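Sim Robotics and Learning > Data collection > How many demos before you stop?
12 posts in this thread

gumboot_kernel
Joined to complain, stayed for the wiki

Evening all. Looking for opinions on demo counts, or sympathy, whichever is cheaper.

I'm teleoperating a two-arm setup in sim and collecting episodes for an imitation policy. The task is called "tab from slot" in our tracker because I named it before my coffee. There's a white box with a recessed opening in it, there's a beige tabbed piece sitting in the opening, and the left arm is meant to get hold of the piece and draw it out. The right arm is along for moral support until the second half of the task gets written, which was promised for October by a person who has since changed teams.

I have 60 episodes I'd show my mum. I have another pile I wouldn't. The project lead at Lockyer (our internal name for the whole circus, no relation to anything) wants 100 good ones before anybody trains so much as a linear probe. My own feeling is that 60 is plenty to find out whether the thing is learning rubbish.

So: train now, or keep grinding?

mulga_ohm

Train now. Train at ten. A bad policy at 60 tells you more about your data than 40 more episodes of you getting tired.

The first thing I'd look at is your start poses. If you always come in from the same side you'll get a beautiful policy that works from precisely that side.

TKristiansen
Moderator

Disagree with mulga, as is traditional.

If you train at 60 and it fails, you won't know if it failed because of the count, the cameras, the action space or the phase of the moon. Then you'll change all four at once, because everyone does, and by Friday you'll have a different problem with the same name. Get to 100, hold out a slice, then train.

Also post some views, please. We've had this thread before without pictures and it ran to nine pages on a guess about the camera mounts.

mulga_ohm

It was the camera mounts.

TKristiansen
Moderator

It was the camera mounts after nine pages.

gumboot_kernel

Fair enough. Views from the session:

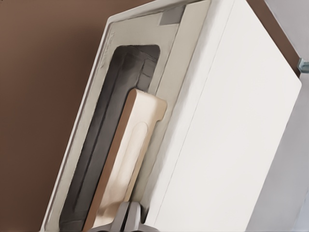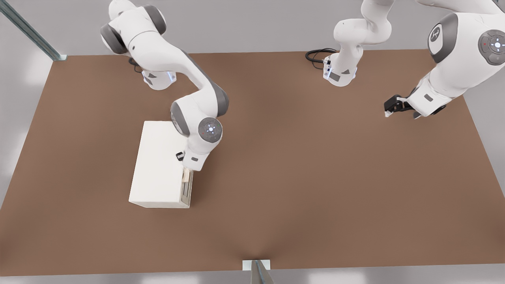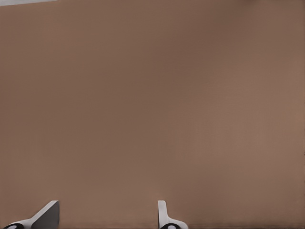 Tab-from-slot: close on the box, whole table, and the close view of bare tabletop.

The middle one is my favourite, naturally, as it's the only one where I can tell what I'm doing. The third is what the policy gets to think about when a gripper has nothing in front of it. Very restful. Spa music would not go astray.

Controls are a Zollov leader rig, the older one with the sticky left trigger. Sim stack is Kaken. Please do not make this a thread about Kaken.

pelican_brief_case

What a shame, I had a whole post about Kaken.

Right, real question. In the first view the piece is leaning on one wall of the opening. Is it always on that wall when you reset? If the randomiser only jitters the box and the piece keeps the same lean relative to it, you've got one grasp with a lot of scenery changes. I did that for a fortnight on a drawer task. Success rate of 90 per cent, and then somebody nudged the contents to the other side and it carried on grasping the air where they used to be. Lovely smooth motion, too.

gumboot_kernel

I went and checked the reset script and I would like everyone to know that I hate you.

The box gets moved and rotated. The piece is parented to the box. Same lean every time.

pelican_brief_case

There it is.

mulga_ohm

Which you'd have learned at ten episodes, had you trained at ten episodes. I rest my case and will be billing for it.

TKristiansen
Moderator

He'd have learned nothing of the sort. The policy would have scored well on the same resets it was trained on, and he'd be in here asking why it's so good. He learned it from posting a picture and having pelican look at it, and that took the price of a forum account.

On the third view, I'd be more worried than you are. There's next to nothing in it to say where the gripper is over the table. A strip of pale stuff in the top corner and the rest is brown. If a lot of your frames from that camera look like that, the network can't get much position out of them and has to lean on joint state and the wide camera. Not fatal, but check you're feeding it proprioception. I've seen people turn that off to be pure about it and then spend a month wondering.

Options, in the order I'd try them:
1. Confirm joint positions are in the observation and are normalised per joint.
2. Put a texture on the table. Any texture. Randomise it if you can stand the colours.
3. Trim the dead time at the start of each episode so you aren't teaching it to admire the tabletop.

mulga_ohm

Agree with 1 and 3. Against 2, at least to begin with. If the real bench is going to be plain brown, you've just built a policy that navigates by tartan.

TKristiansen
Moderator

That's what the randomising is for.

mulga_ohm

That's what everybody says the randomising is for.

wattle_and_dob

Lurker here, sorry if this is a silly one. Why record the right arm at all if it isn't doing anything? Couldn't you drop its camera and its joints and have half the data to lug about?

gumboot_kernel

Not silly. For this half of the task I could. The second half is a handover, so the dataset format has both arms in it, and I was told firmly that having 2 formats was not going to happen again after Trovine. I wasn't there for Trovine. People go quiet when it comes up.

What does bother me is that a parked arm isn't perfectly still in my recordings. There's a bit of my hand tremor in the right leader while I concentrate on the left one, so I've got a policy that may learn to fidget.

pelican_brief_case

It will learn to fidget. Ours did. We clamped the idle arm's actions to its hold pose in post, for any stretch where the operator wasn't meant to be using it. Ugly, took an arvo, worked fine. Keep the raw files though, you'll want them when the handover turns up and you need to know where the idle stretch ends.

TKristiansen
Moderator

Seconded. And label the stretch boundaries by hand for the first few before you trust a velocity threshold. A slow, careful operator looks an awful lot like an idle one.

gumboot_kernel

I've been called worse.

So the plan as it stands:
- unparent the piece, randomise which wall it leans on and how far down it sits
- keep the old 60 as a "same lean" set, because I'm not deleting that much of my life
- check the joint state is going in (it is, I looked, and it's normalised, small mercies)
- clamp the right arm, keep raws
- trim the tabletop appreciation at the start
- collect a fresh lot and train on whatever's there on the morning mulga and Tormod agree with each other

mulga_ohm

So never.

If you're collecting fresh anyway, put some failed grasps in with the recovery left on the end. Miss, back off, have another go. Everyone records the clean pulls because they look good in the demo reel, and then the policy misses by a whisker and has no idea that a second attempt is allowed.

TKristiansen
Moderator

On that I do agree, so I suppose you'd better train in the morning. Flag them in the metadata, and keep the miss itself out of the loss if your loader will let you. You want it to copy the recovery.

wattle_and_dob

How do you mask part of an episode out of the loss in the Kaken loader? I can only find a per-episode weight.

pelican_brief_case

My time has come. Starting a new thread, link to follow.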